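Espinoza's open day at the Drasitz lab started at 7, before the coffee did. The talk I'd come for was on Tumix, the planner that decides where an arm goes before it goes there. Laundry is their benchmark, which says something about what engineers do at home. Reaching into a round door, we learned, took 2,755 lines of constraints - and then 152 more for the elbow. A replan takes 30 milliseconds. Perception is the weak spot: to a depth camera, a heap of towels has no edges worth trusting. My own view is much the same.

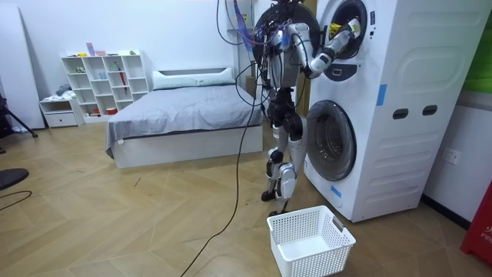
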